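家事ロボット・自動化 雑談板
スレッド:家の仕事を機械に任せられるのはいつですか(冷蔵庫の片付けの話から)

1 投稿者:Ibrahim Onuoha
2018年5月22日

はじめまして。Lemcombeという町の小さい食堂で働いています。日本語は勉強中ですので、変な文がありましたら、どうぞ許してください。

私が知りたいことは一つです。機械は、もう家や店の普通の仕事ができますか。床の掃除ではありません。床の掃除の機械は私も持っています。Kindoraという製品で、椅子の下で時々止まりますが、だいたい満足しています。

私が言いたいのは、買い物から帰って、果物を冷蔵庫に入れるような仕事です。人間なら何も考えません。ドアを開けて、場所を見つけて、置いて、閉めます。しかし機械にとっては、この中に難しいことがたくさん入っていると思います。皆さんの意見を聞かせてください。

2 投稿者:neji_mawashi
日本語、十分うまいですよ。
結論から言うと、まだ無理。決まった場所に決まった物を置くだけなら昔からできる。問題は家の中が毎回違うこと。昨日は牛乳があった場所に、今日は鍋が入ってる。

3 投稿者:sobaya3
うちは蕎麦屋で、去年の2月からLaizerの食器洗い機を使っています。洗うのは完璧です。でも皿を入れるのも出すのも私です。結局、手でつかんで運ぶところだけが人間に残るんですよね。

4 投稿者:Ibrahim Onuoha
返事をありがとうございます。

sobaya3さんの話は、私の店とまったく同じです。洗うことより、運ぶことのほうが時間がかかります。

neji_mawashiさんに少し反対します。「まだ無理」は、少し広すぎる言い方ではないでしょうか。遅くてもいいなら、できる仕事はあると思います。私は夜、寝ています。その間に機械が3時間かけて棚を整理しても、私は困りません。

果物の仕事を例にして書きます。黄色いかごがテーブルの端にあり、隣に冷蔵庫があります。距離は短いです。でも、かごには縁がありますから、指は上から入らなければなりません。冷蔵庫では反対に、棚の前から横に入ることになります。同じりんごでも、つかむ向きが二つ必要です。
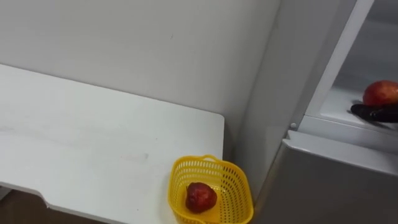
neji_mawashi:夜中に3時間かけていい、というのは分かる。ただ、その間ずっと冷蔵庫のドアは開いてるの? 電気代もそうだけど、中の物が温まるでしょ。速さは贅沢じゃなくて、冷蔵庫では条件なんだよ。

6 投稿者:Ibrahim Onuoha
それは考えていませんでした。そのとおりだと思います。冷蔵庫は悪い例だったかもしれません。乾いた物の棚なら、私の意見はまだ残ります。

もう一つ、冷蔵庫について質問があります。りんごの下に指を入れて支える方法と、横から挟む方法では、どちらが安全ですか。私の手は、考えないで両方を混ぜて使っています。料理長は、熟した桃は決して挟むなと言います。

7 投稿者:hakari
下から支えるのは傷がつきにくいけど、丸い物は転がります。挟むのは安定するけど、力の加減が要る。りんごは硬いので挟んでも平気なことが多いです。しなびた果物のほうが面倒で、皮が柔らかいから見た目より簡単に跡がつきます。
工場の選果の仕事をしていた経験からの話で、ロボットの専門ではありません。

8 投稿者:neji_mawashi
>>7
選果場だと吸盤も多いよね。しわのある皮だと空気が漏れて落とす。

9 投稿者:tanaoroshi
流れを切ってすみません。皆さんつかむ話ばかりですが、私は判断のほうが難しいと思っています。
古くなりかけたりんごと新しいりんごがあったら、どっちを手前に置きますか。うちの母なら古いほうを手前に置いて、傷みすぎたのは煮ます。これを機械に全部教えるのですか?

10 投稿者:sobaya3
>>9
それは教えなくていいです。人が決めて、機械は言われた所に置く。うちのバイトにも最初はそうします。

11 投稿者:tanaoroshi
>>10
それだと、決めるために人が横に立っていることになりませんか。だったら自分で入れたほうが早いです。

12 投稿者:sobaya3
家ならそうかも。店は量があるので違います。野菜の箱が7つ来た日に、一つ目だけ指示して残りを任せられたら、私は喜んでお金を払います。

13 投稿者:Ibrahim Onuoha
お二人の意見は、家と店の違いだと思いました。家では物の数が少なく、種類が多いです。店では反対です。ですから、私は店のほうが先に機械を使うようになると予想します。

値段のことも書きます。業者のBinderに、食器を棚に戻す腕について聞きました。返事のメールには、工事を入れないで2897ポンドと書いてありました。皿の大きさは一種類だけです。私の店には、欠けた皿も、客からもらった皿もありますので、断りました。

14 投稿者:neji_mawashi
その値段なら皿のほうを全部そろえた方が安い。

15 投稿者:hakari
>>14
半分賛成です。機械に合わせて部屋を変えるのは工場では普通でした。かごの位置を決める、棚の高さを決める、照明を変える。それだけで失敗はかなり減ります。
でも家でそれをやりたい人がどれくらいいるか。

16 投稿者:tanaoroshi
私は嫌です。テーブルの上くらい好きに散らかしたい。

17 投稿者:Ibrahim Onuoha
私は、かごの場所を決めるくらいなら我慢できます。しかし、祖母の皿は替えません。

hakariさんにお願いがあります。選果場では、果物を400個扱うと何個くらい落ちましたか。もし数えたことがありましたら、教えてください。店長に見せる資料に、失敗の話も書きたいです。

18 投稿者:hakari
個数では記録していませんでした。箱の重さで見ていたので、正確な数は出せません。昔の同僚に聞いてみます。少し待ってください。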